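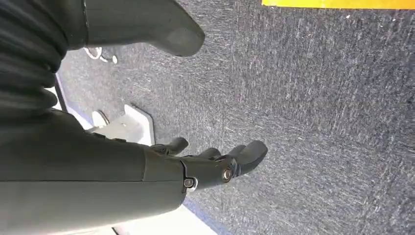
Mollah Scheduling Tool - progress report, April
Prepared by Ankica Berisha for In-ho Nam

Work done this period

The new booking form is live at the Clekcombe and Fluruvdale offices. We cut the form from five pages to two and moved the optional fields behind a "More details" link. Staff entered 3,969 bookings with it in the first month.

We watched 30 staff members use the form at their own desks. Most finished without help. The common trouble spot was the date picker, which resets when the user goes back a page. A fix is written and is being tested now.

Error messages have been rewritten. They now appear next to the field they refer to and stay until the entry is corrected.

Not finished

Keyboard navigation works on the form but not on the calendar view. The Brerkurley office has not moved over yet - their older records use a different customer number, and the import script rejects them.

Budget

We have spent 60 percent of the design and testing money. No change to the total is requested.

Next steps

Release the date picker fix
Finish keyboard support in the calendar
Move Brerkurley over, with 3 training sessions for their staff

I need a decision from you on whether the old form stays available during the Brerkurley move.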